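Grovura Large-Format Work Tables
Manufactured by Kokell

Overview

The Grovura is a fixed-height work table for linen rooms, school and hospital laundries, tailoring workshops and other places where textiles are sorted, inspected, folded and packed by hand. It is supplied in two sizes, with a white top and a choice of three bases. All tables in the series share the same top construction, so units bought in different years may be placed side by side without a visible step between them.

Kokell has supplied work furniture to institutional customers since the company opened its first assembly hall in Rusu. The Grovura replaces the earlier Broven table, which is no longer made. Spare feet, edge strips and cross rails for the Broven remain available through the parts desk.

The work surface

The top is finished in a smooth, low-gloss white. Lint, loose thread, stains and small marks are easily seen against it, and dark and colored garments may be checked without additional lighting in most rooms. The surface does not snag knitted fabrics. It resists the detergents and mild disinfectants in normal institutional use, but it should not be used as a pressing surface. Irons and steam heads must be placed on a separate stand at all times.

The front edge is rounded and follows a shallow curve. Staff who stand at a table for a full shift tend to lean against it, and the radius was widened from that of the Broven after several customers reported discomfort and worn apron fronts. The rear edge is straight and may be placed flush against a wall or against a second table.

No screws or caps are visible from above. The fixing points are on the underside and are reached from the front, so that the top may be exchanged without moving the base.

Sizes and bases

The Grovura 80 has a depth of 80 centimeters and is intended for single-sided work. The Grovura 100 has a depth of 100 centimeters and may be used from both long sides when ordered with a rounded rear edge. Lengths are made to order.

Base A is an open frame with four legs and leveling feet. Base B adds a lower shelf for folded stock. Base C is fitted with locking casters and is recommended only where the floor is level; it is not suited to rooms with open drains.

The Grovura 80 with Base A weighs 51 kilograms in its shortest length. Two people are required for unloading and placement. Heavier configurations are delivered with a lifting plan, which should be read by the receiving department before the delivery arrives.

Arranging a folding room

Customers replacing older furniture often ask how many tables a room will take. Kokell advises planning the walkways first. A cart must be able to pass behind a standing person, and the route from the dryers to the shelves should not cross the route by which soiled items enter the building. Once these two paths are drawn, the remaining area is usually smaller than expected – in many older buildings it will hold a single row.

Tables used for flat goods such as sheets and tablecloths should be placed nearest the dryers. Tables for garments may stand farther away. Where name labels are checked, the table should be close to a window or beneath a ceiling light. Shelving directly above the work surface is discouraged, as it limits the reach of taller staff and collects dust over clean goods.

A drawing service is offered free of charge with orders of 3 tables or more. Customers are asked to send a floor plan showing doors, columns, drains and the swing of any appliance lids.

Garment work
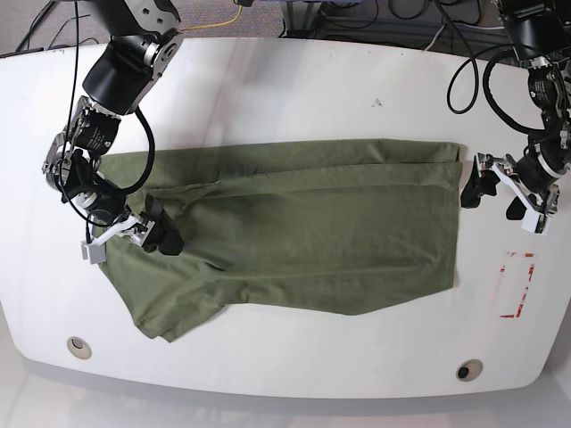 Ailbhe Ní Mhurchú wrote to the parts desk in November that the tables in her linen room had been in daily use through two changes of dryers, and that she would order the same depth again, though she would ask for the lower shelf next time. She added that the leveling feet had needed attention in the first weeks and had not moved afterward.

Her remark on the feet agrees with Kokell's own guidance. New tables should be checked with a level on delivery and again after one month of use. The adjustment is made with the wrench supplied, which is clipped beneath the left end of the frame.

Care and cleaning

Wipe the top with a damp cloth and a neutral cleaner at the end of each shift. Scouring powder and abrasive pads will dull the finish permanently. Ink and marking-pen stains should be treated the same day. Adhesive from label sheets may be removed with warm water and patience – blades must not be used.

Casters should be cleared of thread regularly. Wound thread is the most common cause of a caster that no longer locks.

Ordering and warranty

Orders are accepted in writing from institutions and registered businesses. Please state the depth, length, base and edge type, along with the width of the narrowest door on the delivery route. The frame and top are covered for 3 years against faults in material and assembly. Damage from heat, blades or standing water is excluded.

Questions concerning room planning and larger orders may be addressed to Horațiu Ursu at the Kokell sales office. Requests for Broven parts should quote the number stamped inside the right rear leg.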